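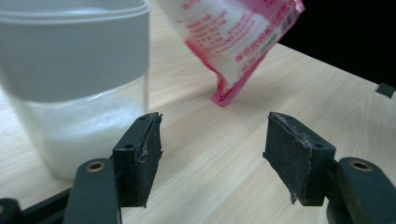

White granules, gray lid, wooden table.

I have been trying to like orange wine for most of a year. My brother-in-law swears by it, the shop on the corner has given it a whole shelf, and I am tired of being the man at dinner who asks if there's any of the regular kind.

So in February I took the bus out to Trultthorpe, where a small importer called Mulcahy runs tastings in what used to be a tire shop. You still get a faint whiff of rubber when the heating kicks in, and it does nothing for the rosé. Ten of us sat on benches. Teodor Buzatu poured, and talked, and poured again, in that order of importance.

The first bottle was the Gaseo, which spends 56 days on its skins and tastes like it resented every one of them. Tea, dried apricot peel, something like the inside of a cupboard. The woman next to me wrote "brooding" in her notebook and underlined it. I wrote "cupboard."

Then came the Draden. They only fill 300 bottles a year, a fact we heard before, during and after drinking it. I wanted to roll my eyes but the glass was empty by then. It was cloudy and the color of weak marmalade, with a bit of salt at the end and enough grip to stand up to the cheese, a hard sheep's milk thing that had flattened everything else on the table. I went back for a second pour and pretended it was for comparison.

Teodor says these wines want to be served cool but never fridge cold, and that you can keep an open bottle up to 10 days. I have no data on the second point. On the first he's right: I tried mine straight from the fridge at home and it tasted of pencil.

I bought two of the Draden. My numbered label says 2144, and I have not yet worked out how that squares with the 300. Maybe they never start over. Maybe I should have asked before I paid.

One is for my brother-in-law's birthday. The other is on top of the bookcase, lying down, next to the atlas.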